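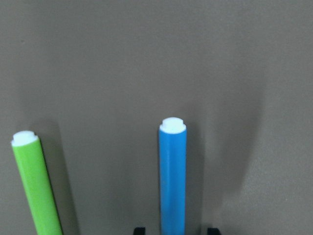
The workshop at Nellar makes coloured rods with stepped end caps, and the production manager there is quick to say that the rod itself is the easy part. "It's a tube of colour. You cut it, you wipe it, you put it in a tray. The cap is where we lose time."

Each cap has a wide rim that rests on the end of the rod and a smaller raised boss on top. The boss locates in the tray lid and stops the rods rolling against each other in transit. Early caps had no boss. Customers at Prosbridge sent back a full carton with scuffed ends, and the drawing was changed in June.

Colour is checked by eye, against a dull background. "A white bench is no good for it. Everything looks darker than it is. We went to a plain matt surface and the arguments stopped - well, most of them." Glossy stock has a highlight down one side, so inspectors turn each piece through a full rotation before passing it. Ten rods are pulled from every batch of 2000. If three fail, the batch is held.

Brirnent supplies the green and Hà the blue. The two are run on separate shifts, with a 60 minute clean between them. Could that be shortened? "Not with the present hopper. You get specks. They show worst in the pale colours, and the customer will find them before we do."

Caps are still pressed on by hand. A jig was tried and marked the rims, and it now sits under the bench. A second version with a softer seat is being drawn up.

We use cookies to improve your experience on this site. Accept | Manage settings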